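Station rules for handheld gripper recording – what do you enforce?
Forum: Manipulation Data / Good Practice
7 replies

hwako
We're putting together a one-page standard for our recording stations and I'd like to know what other groups enforce and what they only suggest. We use handheld grippers, one per hand, tabletop tasks, mostly household stuff. Draft so far:

1. Both grippers in view and still for 3 seconds before the operator starts.
2. Sleeves above the elbow, no watches or rings.
3. Cables run off the front of the table, never across the work area.
4. Only task objects on the tabletop.
5. Stand bases marked with hazard tape.
6. An episode with a dropped object is kept and tagged, not deleted.

The one I expect arguments over is 6.

skallby_ops
6 is right. We deleted drops for our first 2,000 episodes and regretted it. The policy had never seen anything fall, so it had no idea what to do when something did. Tag them and let whoever trains the model decide.

I'd change 1. Three seconds is long when you do this all day. People start counting to one. We use a beep from the recorder and that fixed it.

m.rankin
I disagree on keeping every drop. A drop with a clean recovery, yes. A drop where the operator sighs, puts the gripper down and picks the thing up by hand is junk, and somebody has to review it later. Our rule is that if the operator's bare hand touches a task object the episode is scrapped on the spot. That has been in force since April and the review pile is much smaller.

hwako
Fair. I could split it: recovered with the gripper, keep and tag. Recovered by hand, scrap.

tlockyer
Please add something about medication. We had a "tidy the medicine" task at Arneva and the first batch used a real prescription box with a patient label on it. It was readable in 100 episodes before anyone caught it. Now the rule is no labels with names, no live prescriptions, and blister packs get signed in and out like tools. If you work in a building where other people walk through, I'd call that one mandatory.

Negussie77
Isn't that overkill for a strip of tablets? We use whatever is in the first aid kit.

tlockyer
Maybe for your site. We share a floor with two other companies and a pack did go missing. The sign-out sheet takes ten seconds.

Also for rule 4, thin plastic bags need their own line. They slide, they cling to the fingers, and a bag that was flat at the start of a session is a different object an hour later. We replace ours every 300 episodes. I don't have a study behind that number – it's when the operators started complaining.

m.rankin
Agree on bags. I'd also say write down how the bag starts. "Bag on bin" got us five different setups from five people. Hestano's guide has a start photo per task taped next to the station and I'd copy that before any of the rest.

skallby_ops
Start photos, yes. But take them from the head camera, not from a phone held off to the side. Operators match what they see.

On 5, tape is fine but it doesn't do anything for loose cable on the carpet. We had one trip, no injury, one broken connector. Cable covers between the stands and the table, or route everything overhead. I would put that above the sleeves rule, which in my view is fussy.

hwako
Sleeves stays. We had a loose cuff catch a cup twice in one session. Cable covers go in as rule 7, drops get split as above, bags and medication get their own lines. I'll post version two when Marion and Tegan have both had a go at the wording. For reference, the bin and blister pack station, head view: 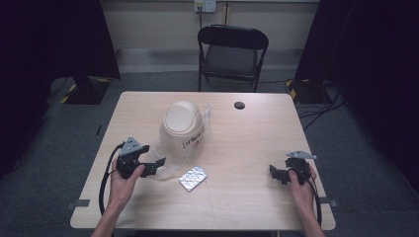 Bin, bag and blister pack task, both grippers up.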